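In defence of the dull gripper

I have been meaning to write this since December, when a friend at Mestthorpe asked me over lunch which gripper she ought to buy for a small home-assistance project, and I talked for so long that her soup went cold and she still didn't have an answer. I owe her one. So please put the kettle on, because I am going to take the long way round, and the long way goes through a great many cupboard doors.

My view, which I'll give you early in case you have a bus to catch, is that most of us choose our grippers far too early and our cameras far too late. We fall in love with a hand. We read the brochure, we watch the clip of it picking up a strawberry, and by the time anybody asks what the arm will be able to see while it is using that lovely hand, the money is gone. I have done it myself. I did it with the Fellar, a handsome thing with soft pads and more adjustments than my father's old lathe, and I still have a soft spot for it, but I bought it for reasons that had nothing to do with doors.

And doors are what a house is made of, when you look at it from a robot's side. Doors, drawers, lids, flaps. People who come to this work from the factory floor (as I did, by way of packaging lines) tend to think of picking things up as the main event. In a home you spend half your life just getting at the thing you want to pick up.

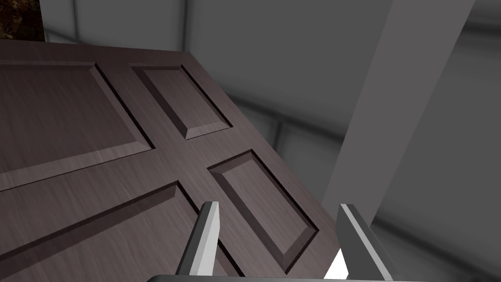
We did our comparison in simulation, and I know some readers will already be sighing. I used to sigh too! My first boss wouldn't let the word be spoken near his bench. But a simulator lets you put the same arm at the same door over and over, change one thing, and look again, and it doesn't care if you crush a panel or fling a knob across the kitchen. What it won't do is tell you how a rubber pad behaves after a year of cooking grease, and I'd ask anyone quoting simulated results at a purchasing meeting to say so out loud.

We ran three setups. There was the Fellar model, with its fancy compliant fingers. There was a plain parallel gripper, two straight fingers that open and close and do nothing else. And there was the same plain gripper driven by the Plorkik controller, which adds a slower, more forgiving close when contact is felt a bit off centre. Each got 58 attempts on a mix of doors and cabinet fronts, and I kept the camera views from the wrist and from the body for all of them, which turned out to be the useful part.

I won't pretend it was a proper trial. The differences between the three were smaller than the differences between one knob and the next. A round knob is a lovely thing for two straight fingers if you arrive square on to it, and a miserable one if you come in a finger's width to the side. My long-held belief that clever fingers would rescue a sloppy approach did not survive the week. Clever fingers hold a sloppy grasp more gently, I'll give them that.

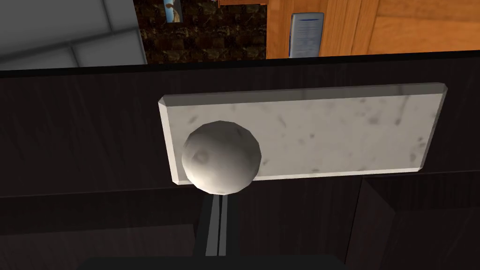

Two straight fingers just below a round white knob, wrist view.

Look at how much of that approach depends on knowing where the fingertips are. From the wrist you get the knob and the tips together, and the judging is done in the same place as the doing. I think of threading a needle: you bring your eyes down to your hands, you don't stand across the room and shout instructions. Our wrist view made a plain gripper seem cleverer than it was, and I came away thinking that if I had 2000 dollars left in the budget and had to pick between nicer fingers and a better camera at the wrist, I'd buy the camera and spend the change on lunch for whoever had to calibrate it.

There is a fair argument on the other side, and Annunziata Sartori has put it to me more than once, usually while I'm trying to eat. She says the wrist camera is a terrible gossip. It tells you everything about the next few centimetres and nothing about the room, and an arm that lives by its wrist will happily work away at a knob while its elbow is jammed against the door frame. She is right, and I have the recordings to prove it. The body view is where you find out that the robot has got its two arms into a doorway and has not left itself any sensible way to bring them out again.
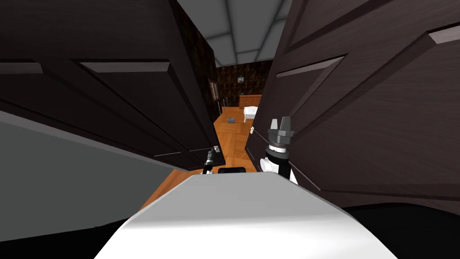

Page last changed: Mar 13, 2023

Two arms bring their own muddle, of course. I'd always assumed that a second arm was pure gain, one to hold the door and the other to reach past it, the way you or I would with a basket on the hip. In practice the pair of them compete for the same bit of air. A compact gripper on a slim wrist is worth a great deal in a gap between two doors, and this is where the Fellar lost me, much as I like it. It's a bulky hand. You can plan around the bulk, but you pay for the planning in time and in strange postures, and I don't believe any householder wants to share a hallway with strange postures.

The other surprise was how much the body itself gets in the way of the seeing. If you have a camera up on the robot and a big rounded shell underneath it, a fair share of every view is going to be shell. I'd budgeted for that in a vague sort of way, on paper. Sitting down with the recordings I found myself leaning sideways in my chair to look round it, as though that would help. So my advice to my friend at Mestthorpe includes this very unglamorous item: before you choose any hand at all, put the camera where you mean to put it, raise each arm into a working position, and see what is left to look at.

I should say a kind word for the controller too, having been rude about it in the office. The Plorkik is fussy to set up, and its manual has the warmth of a tax notice. It took me 9 days to get it to stop treating every drawer front as an emergency. But that slow, forgiving close did more for the plain gripper than the soft pads did for the expensive one, and it did it with no extra parts to wear out. If you're the sort of workshop that would sooner fix a number in a file than order a spare finger, it's well worth the bother.
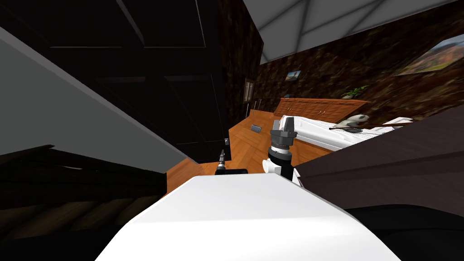
M. D'Amico

What I can't settle, and would love letters about, is how far any of this carries once you leave doors behind and go looking for things on the far side of a room. A bed with a soft toy on it is a different sort of problem from a cabinet front. The toy gives when you squeeze it and the bedding underneath moves as well, and I suspect the Fellar would have its revenge on me there. I would be pleased to see it. I'd still want to know what the arm could see on its way across, with furniture on both sides and its own hands in the picture.

For a household robot that will mostly be opening, closing and fetching, then, my answer to that lunchtime question is the dull parallel gripper, the forgiving controller, and a good camera at the wrist with a second one on the body to keep it honest. Buy the soft fingers in your second year, if your notes still say you need them. And Mestthorpe, I'm sorry about the soup. The next bowl is on me, and I'll try to keep it to 2 minutes.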